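Pernier (software)

Pernier is a form-building plugin for self-hosted websites. It lets site owners create contact forms, surveys and sign-up sheets without writing code, and it stores the entries in the site's own database. The plugin was first written by Yannick Perrin as a side project and is now maintained by Garside, a small software firm.

History

Perrin released the first version after finding that the form tool used on his club's website could not export entries in a usable order. That version had three field types and no settings page. Garside took over the code in its second year and rewrote the storage layer, which had kept every entry in a single options row and slowed down badly on busy sites.

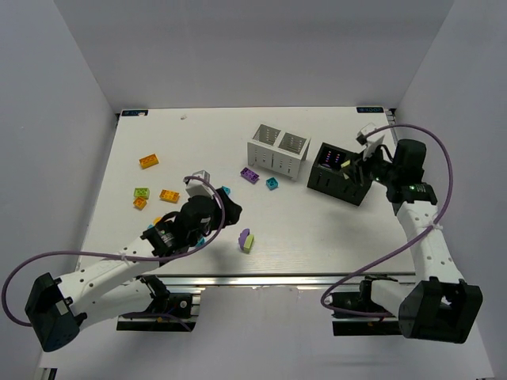

Deepika Nair wrote in the plugin's support forum that the rewrite was overdue, and that her site had stopped loading its admin pages once it passed 500 entries. The migration script that shipped with the rewrite moved old entries into separate tables. It had to be run by hand, and sites that skipped it kept the old layout until the next major release.

Features

The current version offers 14 field types, including date, file upload and signature. Forms are placed on a page with a shortcode or a block. Entries can be exported as CSV, and a column map lets the user set the order and headings of the exported file. Conditional fields, which show or hide a question depending on an earlier answer, were added in version 4.

Spam filtering is done with a hidden field and a time check. A form sent in under two seconds is held for review. Support for outside spam services comes through an add-on called Gurkulberg, sold separately by the same firm. 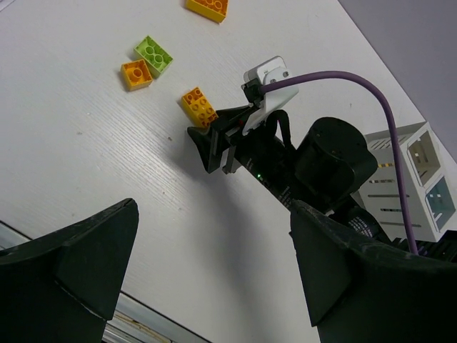
The time check catches people who use autofill, according to Armelle Sabatier, who asked for a way to change the limit. Version 4.2 added a setting for it, under Advanced, with a maximum of 40 seconds.

Translations

The interface has been translated into 62 languages, though several of these cover only the front-end messages. Right-to-left layouts work in forms but not in the entry viewer.

License

The core plugin is free software. Add-ons are sold by yearly subscription, and they keep working after it ends but no longer receive updates.

See also

Zilelcombe (form plugin)
CSV export
Shortcode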